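Small Mammal and Bird Activity along the Hesgate Creek Corridor: A Track and Sign Survey
Student project report, Field Ecology Practicum, Mascombe College
Submitted 5/4/22
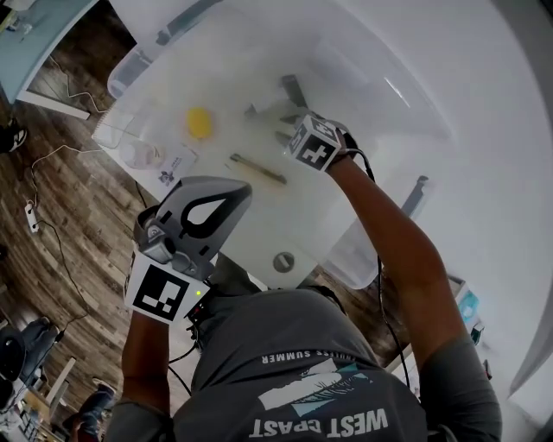
1. Background

The Hesgate Creek corridor is a narrow strip of remnant bushland between the Fahmy Road playing fields and the Hikel housing estate. It has been managed as a public reserve for many years, but records of ground-dwelling animals are sparse and mostly consist of chance sightings reported by walkers. The present project was undertaken to establish which species use the corridor, and whether use differs between the creek bank and the drier slope above it.

Track and sign survey was selected as the principal method. It does not require animals to be trapped or handled, and it can be carried out by students under a standard reserve access permit. Its limits are well known. Prints weather quickly, several species leave marks of similar shape, and a single animal crossing a site repeatedly may be mistaken for many.

2. Study area

The corridor was divided into two sections. The lower section follows the creek from the Fahmy Road culvert to the weir and is shaded for most of the day by river red gums. The upper section runs along the slope behind the Hikel estate and carries a mixture of wattle, kangaroo grass and introduced blackberry. A formed walking track passes through both. Dogs are permitted on lead, although off-lead dogs were encountered on most visits.

3. Method

Sand plots were laid at 21 stations, spaced at 100 metre intervals and set back from the walking track wherever the ground allowed. Each plot was raked smooth in the late afternoon and read early the following morning. Reading was carried out by two students independently, and where they disagreed the print was photographed with a scale bar and settled against the college reference casts. Prints that could not be settled were entered as unidentified.

Scats, diggings, runways and feeding signs found near a plot were noted separately and were not included in the print totals. Plots disturbed overnight by rain, vehicles or foot traffic were struck from that morning's results. The survey commenced in September and was completed over 3 field sessions.

4. Results

A total of 756 prints or print groups was recorded. Common brushtail possum was the most frequent native mammal and was found in both sections, usually close to mature trees. Swamp wallaby was confined to the upper section, where the blackberry appears to provide daytime cover. Short-beaked echidna was not recorded on any plot, but characteristic diggings in ant mounds on the slope leave little doubt that it is present.

Bird prints were abundant on the creek bank. Most were attributed to Australian wood duck and purple swamphen, with Australian magpie and magpie-lark on the more open ground near the weir. Small perching birds left prints too faint to assign.

Among introduced animals, domestic dog was recorded at nearly every station, and red fox in both sections. Separating the two caused more difficulty than any other part of the work. Fox prints were accepted only where the narrow outline was clear and the trail ran in a straight line – a strict rule, and one that almost certainly understates fox activity. Cat prints were found chiefly behind the Hikel estate. European rabbit was widespread.

5. Discussion

The results support the view that the corridor is used regularly by native mammals in spite of its width and its position between developed areas. The restriction of swamp wallaby to the upper section is of management interest. Blackberry removal is desirable on other grounds, but staged removal with replacement planting would be preferable to clearing the slope in a single season.

Repeated visits by one animal remain the main source of uncertainty. At several stations near the weir, possum trails overlapped to such a degree that no estimate of the number of individuals could be attempted. The totals given in this report should therefore be read as a measure of activity and not of population size.

Plots on the creek bank held prints better than those on the slope, where the sand dried out and collapsed. Some of the apparent difference between sections may be due to this alone.

6. Recommendations

It is recommended that the survey be repeated in the same month of the following year, using the same stations. A finer sand should be trialled on the upper section. Motion-triggered cameras should be placed at a small number of stations to check fox and dog identifications, subject to the consent of the reserve manager.

A copy of the station map and the raw record sheets has been lodged with the Mascombe College library.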